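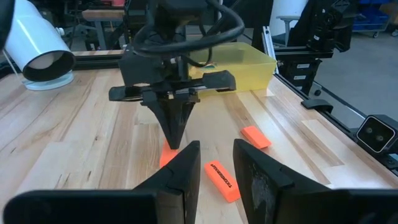

**Postal vote for the June election if I'm moving house?**

Hello all, I hope someone kind can help me here. We're moving from Bolberg to Koramia at the start of June, and the regional election falls right in the middle of it, between handing back one set of keys and getting the other. I've voted in every election since I was old enough and I'd hate to miss this one! Do I register at the new address now, or stay on the Bolberg roll and ask for a postal vote? The leaflet we had through the door was no help at all.

Posted by boxes_everywhere, 20 April 2026

**marrowfat**

We did just this two elections ago, so you have my sympathy. You go by where you live on the day the roll closes, and for you that will still be Bolberg. Stay put on the roll, ask for the postal form at the town hall and give the Koramia address as the place to send the papers (there's a separate box for it on page 3, very easy to miss).
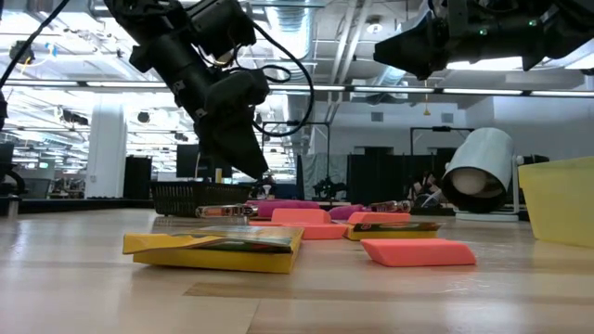
Do allow plenty of time for the post. Ours took 6 days to arrive, and I was getting quite fretful by then. Both of you need your own form, too, even if you're at the same address.

**Kassa**

just go in person, it's not that far

**old_teller**

marrowfat has it right. I'd only add that you must sign the outer envelope as well as the slip inside. I helped at the count for four elections and it was always sad to put a good vote aside for want of a signature. Best of luck with the move!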